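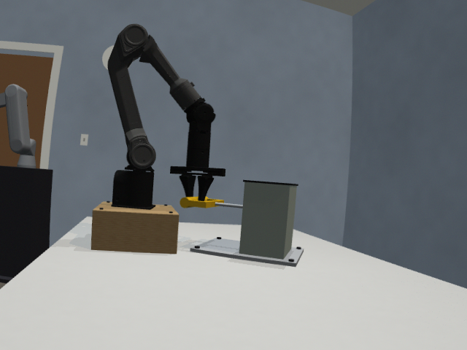

The Onusberg Singing Academy is a school of vocal music in the town of Onusberg. It offers study of solo singing, choir conducting and opera. The academy has 219 students, and the full course takes four years.

The school was opened in the former Ruppert grain house, whose large hall was rebuilt for concerts and has 1000 seats. The smaller Purkanard Hall is used for exams and chamber evenings.

Each October the academy holds master classes with guest singers, which are open also to students of other schools. The student choir, Flurateo, gives its yearly concert on 30th April. Its program consists mostly of sacred music and folk songs of the region.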